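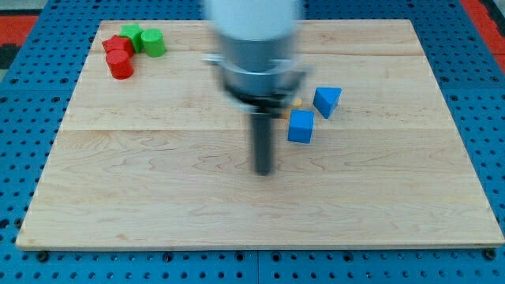
How to oil a wooden chopping board

Updated 5/9/25

A wooden board will last for many years if it gets oil a few times a year and is kept out of the dishwasher. The job takes ten minutes of work and a night of waiting. The method is the same for a bread board, a butcher's block or a short length of kitchen worktop.

What you need

Food-safe mineral oil (sold in chemists and kitchen shops)
Two clean cotton cloths, old T-shirts are fine
Fine sandpaper, 240 grit, and a sanding block
Washing-up liquid and a soft brush
Coarse salt and half a lemon if the board smells
Board wax, if you want a harder finish

Don't use olive oil, sunflower oil or any other cooking oil. They go sticky and then rancid, and the smell is hard to get out again. Raw linseed oil is safe but can take weeks to dry. The boiled linseed oil sold for sheds and garden furniture usually has metal driers in it and should not go near food.

When to do it

Sprinkle a little water on the board. If it sits up in beads, leave the board alone for another month. If it soaks in and leaves a dark patch, the board needs oil. A new unfinished board should have three coats before its first use. In January, with the heating on, boards dry out faster and may need an extra coat.

Step 1: Clean it

Wash both sides with warm water and a small amount of washing-up liquid. Don't let it soak. For onion or garlic smells, scatter coarse salt over the surface, rub it in with the cut side of the lemon, leave it for five minutes and rinse.

Step 2: Dry it

Wipe off the water and stand the board on its edge so that air reaches both faces. Leave it for a full day. Oil put on damp wood goes on patchy, and a board dried flat on the worktop can cup.

Step 3: Sand it if it's rough

Skip this if the surface feels smooth. Otherwise work along the grain with light, even strokes. Knife marks that catch a fingernail will need a coarser paper first, 120 grit, then the 240. Don't try to take out every mark. Brush off the dust and wipe with a barely damp cloth, then let the board dry for another hour or so.

Step 4: Put the oil on

Pour a pool about the size of a large coin in the middle and spread it with a cloth, following the grain. Add more until the whole face looks wet. Turn it over and do the back, then the edges. The end grain drinks far more than the faces do, so go over it twice. If you only oil one side, the board may warp.

Step 5: Leave it, then wipe

Stand it on edge on some newspaper for at least 6 hours. Overnight is better. Wipe off whatever is left with the second cloth - the surface should feel dry and slightly silky. If it feels greasy, buff it again.

Step 6: Wax (optional)

Rub in a thin layer of wax, wait 20 minutes and buff. Wax helps to keep water out, but it wears off sooner on the side you cut on.

Looking after it

Wash by hand straight after use and dry it upright. Keep it away from radiators. Small cracks at a glued joint can sometimes be filled with waterproof, food-safe wood glue and clamped for a day, but a board that has split right through should be replaced.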